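FOR IMMEDIATE RELEASE

Ivis opens Proder towel exchange to all small businesses in Cruickshank, starting in April
Flat monthly price, clean microfiber in, used microfiber out, no minimum order
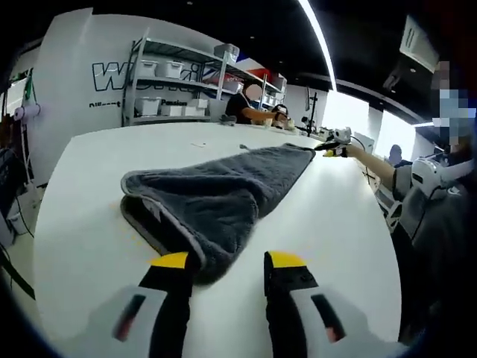 What's new

CRUICKSHANK -- Ivis, the linen and shop towel service, today announced that Proder, its microfiber towel exchange, is leaving the trial stage and opening to any small business in the Cruickshank delivery area. Sign-up is open now. First regular pickups in April.

Proder is a swap. The customer gets a bag of clean microfiber towels and an empty bag. Used towels go in the empty bag. On pickup day the driver takes the full one and leaves a clean one. One price per month, billed at the end of the month, same price whether the bag comes back stuffed or half full.

The service was built for places that go through a lot of cloths but are too small for a standard linen contract. Coffee shops, hair and nail salons, dental offices, gyms, dog groomers, car detailers, opticians, house cleaning crews. Also a couple of music stores, which we did not see coming.

"We kept getting the same call," said a spokesperson for Ivis. "Somebody has a three-chair salon, they're hauling towels home every night and washing them with the kids' clothes. They ask what a contract costs, we tell them, and they hang up. Fair enough. Our contracts were written for hotels. So we sat down and wrote one for the salon."

How the trial went

The trial ran with 124 businesses on two routes, one downtown and one out along the county road. Customers were asked to use the towels however they normally would and to complain early and often. They did.

Biggest complaint by far: the bags. The first ones had a drawstring that came undone in the van, and towels from one stop ended up mixed in with towels from the next. Those bags are gone. The new one has a roll-down top and a clip, plus a clear pocket on the side for the route card.

Second complaint: lint. Some early loads were dried next to cotton bath towels from the hotel side of the business, and microfiber grabs cotton lint and hangs onto it. Detailers noticed right away, so did the opticians. Proder loads now have their own washers and their own dryers, and cotton stays out of that end of the building entirely.

Third: the pickup window was too wide. It was "morning." It's now a two-hour window chosen at sign-up, and the driver texts when you are the next stop.

A total of 2291 towels were retired over the course of the trial, mostly for torn edges, melted spots from hot equipment, and bleach damage. Retired towels are sorted again. The ones with life left are sold by the bundle as shop rags at the front counter of the Ivis plant. The rest go out as scrap.

Where the towels come from

All Proder towels are supplied by Palteck, which has sold cleaning textiles to Ivis for years. Palteck is making two weights for the program. The heavier one is for drying and for general wiping. The lighter one is a flat weave for glass, mirrors and screens. Both come in a single size for now. Customers asked for a smaller cloth for eyeglasses and phone screens and that is being looked at, no date yet.

Each customer picks up to three colors at sign-up and keeps them. Lots of places already have a color system (one for restrooms, one for counters, one for everything else) and we'd rather fit into that than make people learn ours. Dark gray, blue, green, yellow, and a burgundy that the salons wanted for hair color stains.

Towels are not assigned to a single customer. They are pooled by color and weight, washed, inspected, counted and packed. If your business needs its own towels kept apart, ask about that seperately. It can be done, costs more.

How they're washed

Warm water, a liquid detergent with no softener, extra rinse, low heat in the dryer. Fabric softener coats the fibers and the towel quits picking up water, so none is used anywhere on the Proder line. No bleach either.

After drying, every towel goes across a table by hand. Inspectors check the edges, feel for grit, and pull anything stained past what the customer group will accept. A detailer will send back a towel that a groomer would be perfectly happy with, so the packing lists are different.

The Proder line takes up 900 square feet at the back of the Ivis plant, in what used to be tablecloth storage. Tablecloths moved upstairs. Banquet customers, nothing changes for you.

What it costs

The monthly price is $68 for the starter plan, one bag swap a week. That covers the towels, the bags, pickup, delivery, washing, and normal wear. There is no setup charge and no deposit. Month to month, cancel by phone or email before the last pickup of the month.

Businesses that need more than one swap a week, or more than one bag, can add on at sign-up or later. Prices for the add-ons are on the rate card, which is at the plant counter and goes out with every sign-up packet.

Lost towels: there's an allowance every month for towels that go missing. Everybody loses some. Past the allowance, a replacement charge goes on the next bill. Trial customers asked us to put that in plain words on the first page of the agreement instead of the last, so that's where it is.

What can't go in the bag

Please read this part even if you skip the rest.

Nothing with gasoline, paint thinner, or linseed oil on it. Oily rags can heat up by themselves in a closed bag and that is a fire risk for your building and our van. Shops that use these products need the Ivis industrial rag service, a different bin and a different truck.

Nothing with blood or other body fluids. Dental and medical offices can use Proder for front desk, glass and waiting room cleaning only.

No blades, razors, bobby pins, clips, or screws. Salons, shake them out please. Our inspectors will thank you.

Wet towels are fine. Towels that have been wet in a bag for two weeks are less fine, call us if you are closing for vacation and we'll move the pickup up.

Getting the most out of the towels

Some tips that came out of the trial, passed along from customers and drivers.

Fold the towel in half and then in half again. That gives you eight clean faces from one towel, and customers who started doing this cut way back on how many they used.

For glass, use two. One slightly damp to clean, one dry to finish. The light flat weave for both.

Keep the clean bag closed, off the floor, and away from anything cotton. A shelf over the mop sink is a bad spot, a lot of people use it anyway.

Don't use microfiber on a hot grill, an iron, or a steam wand that was just running. The fibers melt and the spot goes hard, and a hard spot can scratch. If it happens just toss the towel in the used bag, it will get pulled.

If a towel drops on the ground in a detailing bay, it's done for the day. Grit gets down in the pile.

"The folding thing was from a cafe customer, and we felt a little silly that it wasn't on our card already," the spokesperson said. "It's on the card now. We'd like people to use fewer towels. It's a flat price, and we're the ones doing the laundry."

Current Ivis customers

If you already have Ivis linen service you can add Proder to the same account and the same invoice. The pickup may or may not be on the same day depending on your route. Please don't put Proder towels in the regular linen cart, they'll end up in with the cotton and we are back to the lint problem.

Trial customers stay at the price they have through the end of the year. No need to sign up again. New bags will be dropped off with the next swap and drivers will collect the old drawstring ones, so have them emptied out if you can.

Signing up

Stop by the counter at the Ivis plant in Cruickshank, or ask any Ivis driver for a packet. The form is one page, front and back. You'll need your business name, the service address, where the driver should leave the bag if you're closed, your colors, and the two-hour window you'd like. Windows are first come first served and the 7 to 9 a.m. slot on the downtown route is close to full.

Businesses just outside the delivery area should send in a form too. A third route gets added when there are enough stops close together to fill a van, and the forms are how we find out were those are.

The counter opens at 7 a.m. and closes at 4 p.m. Plant tours for trade groups by arrangement, small groups only, closed-toe shoes.

About Ivis

Ivis rents, washes and delivers linens, uniforms, floor mats and shop towels for businesses in and near Cruickshank. Customers include restaurants, inns, clinics, repair shops and banquet halls.

About Palteck

Palteck supplies woven and knitted cleaning cloths to laundries and janitorial distributors.

Media contact

Ivis press desk, at the plant. Rate card, color chart and sample towels in both weights available on request. Samples go out by mail, allow a week.

###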